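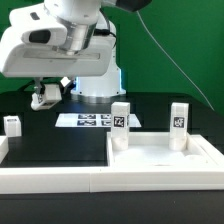

Search this site Advanced Go

4.2 Blocks, tray and table

The table top is black and everything that goes on it is white. This was Jinlong Xie's choice and we kept it for the whole July round. Contrast is good, shadows less so, see 4.4. Markers are black on white, printed in house, one to a label. Four more are on a flat sheet, two by two, which lies toward the back of the table and fixes the table coordinates.

Tray: white, raised walls, flat floor, no dividers inside. Earlier trays (the Herrero type, used in the pilot) had a textured floor and blocks did not sit flat on it. Dropped after 11 placements. The current one is plain. Walls are high enough to stop a block sliding out, low enough that a label stays readable over them from most sides. Not all sides. Blocks close to a wall remain the hard case and acount for most of the discarded placements.

Block shape. Long body, straight sides, rounded top. We wanted a part with one obvious "up" end and no sharp corner at that end. Label goes on the face, nearer the top. In the Zorkura set the label was on the end and could not be read once the block was upright, so those were left out of the analysis.

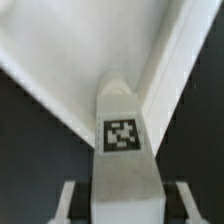
Corner placements were scored apart from open-floor placements. Same blocks, same labels, but two walls nearby and both of them white, so outline of the block is weak and the label does most of the work. Figure 3 shows a labeled block with its rounded tip at the corner. Total placements 948, nine of them repeated after a label came loose and was reglued. Repeats are counted once.

Order of placements was shuffled with the Skokimano list. Upright and lying poses were kept in seperate runs. Blocks wiped between runs, tray too. Table top only at the end of the day, dust shows badly on black. No effect of time of day found, though the 4 pm runs were few and we would not lean on that.

Figure 3. Labeled block, rounded tip at the corner.

4.3 Scoring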